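How to Clean and Reset a Microfiber Sofa

This procedure covers polyester microfiber upholstery on sofas with fixed or loose cushions. It does not apply to leather, velvet, linen or wool blends. Allow one afternoon for a two-seat sofa, plus overnight drying.

Check the care code

Find the tag before buying any product. It is normally sewn under a seat cushion or stapled to the dust cover on the underside of the sofa. The letter on it sets the cleaning method.

W: water-based cleaner only.
S: solvent-based cleaner only. Rubbing alcohol is the usual choice.
WS or SW: either method.
X: vacuum and brush only. Stop after the dry steps and call a professional for stains.

If the tag is missing, treat the fabric as code S and test first. Water on a code S fabric can leave rings that are harder to remove than the original stain. 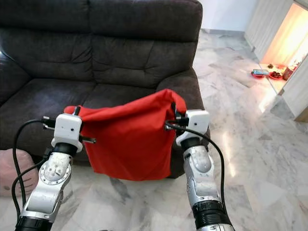 Tools and supplies

Vacuum with upholstery and crevice attachments
Soft nylon brush, white or undyed bristles
White cotton cloths or white sponges
Isopropyl alcohol, 70 percent or higher, in a spray bottle (code S or WS)
Clear dish soap and distilled water (code W or WS)
Baking soda
Fabric comb or battery shaver for pilling

Use white cloths and sponges throughout. Alcohol pulls dye out of colored ones and puts it into the upholstery. The same applies to colored throws and pillow covers, so keep them off the sofa until it is fully dry.

Dry cleaning steps

1. Remove loose cushions. If the cushions are attached, pull the seat forward by hand to open the gap at the back.

2. Vacuum the deck, the seams and the gap along each arm with the crevice tool. Work from the back of the sofa toward the front.

3. Switch to the upholstery tool and vacuum all faces in one direction. Tufted back cushions need a second pass along each fold, where crumbs and hair collect.

4. Brush the full surface in short strokes to lift the nap. Vacuum again.

5. For odor, apply a thin layer of baking soda, leave it for 2 hours and vacuum it off. Do not do this on damp fabric. The powder cakes in the pile.

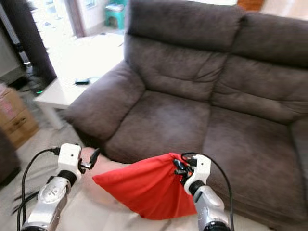

Wet or solvent cleaning steps

1. Test the cleaner on a hidden area, such as the back of the skirt or the underside of a cushion. Let it dry completely and check for color change.

2. For code S, open the windows and turn off pilot lights, heaters and candles in the room. Alcohol vapor is flammable.

3. Mist one section no larger than a dinner plate. The fabric should be damp on the surface only. If the filling gets wet, too much has been applied.

4. Wipe with a white sponge in straight lines. Rinse or replace the sponge when it picks up soil.

5. Move to the next section and overlap the previous edge slightly. Finish a whole cushion before taking a break. A half-cleaned cushion dries with a visible border.

6. Leave to dry with air moving across the surface. A box fan on low is enough. Do not use a hair dryer on a hot setting.

7. The fabric will feel stiff when dry. Brush in small circles until the nap softens, then in one direction to even out the color.

Shiny patches

Shine on arms and seat fronts has two causes. The first is body oil, which flattens the fibers and responds to a second alcohol cleaning on code S or WS fabric. The second is abrasion. Worn fibers do not recover, and further brushing makes the patch larger. If the area is still glossy after two cleanings, treat it as wear and cover it or rotate the cushion.
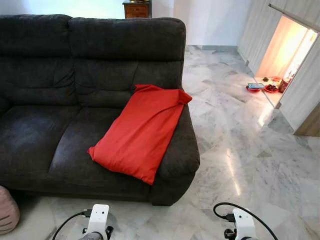 Two-cushion sofa in microfiber-like fabric with a thick, rounded right arm.

Restoring cushion shape

Sagging seats are usually a filling problem. Polyester fiber compresses with use and can be opened up by hand through the zipper. Foam that stays dented overnight has to be replaced.

Elias Khoury, who repairs upholstery at Masri, recommends wrapping replacement foam in a layer of polyester batting before it goes back in the cover. The batting fills the corners and keeps the cover from shifting.

Maintenance schedule

Weekly: vacuum seats and arms.
Monthly: brush the nap and swap loose cushions left to right.
Twice a year: full cleaning as described above.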